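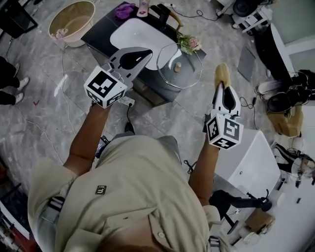
4.3 Recording two-hand demonstrations

This section is for operators who collect data for the Skumix comparison (hand-held grippers against teleoperation). Please read section 4.2 first, the calibration must be finished before you start.

1. Put on the head camera and fasten the straps. The camera must look down enough to see both marker cubes when your arms are in front of you.

2. Take one gripper in each hand. Open and close each of them fully two times. The Vetent software uses this movement to find the zero of the finger opening.

3. Hold both cubes still until the counter shows 100 frames.

4. Do the task at your normal speed. Keep at least one printed face of each cube toward the camera - a sleeve or the other gripper can easily hide it.

5. When the task is finished, release the object, bring both grippers back to the start position and stop the recording.

Note: One episode should not be longer than 800 frames. Longer episodes are cut by the Hervieu filter and the end of the task is lost. In the March set, 14 of almost 100 episodes were lost this way.

Note: Change the object positions after every 16 episodes, and write the new layout number in the log.

Caution: Keep your fingers away from the gripper tips when they close. Look where the cables lie before you step back.

Revised June 23, 2023 - Drasamen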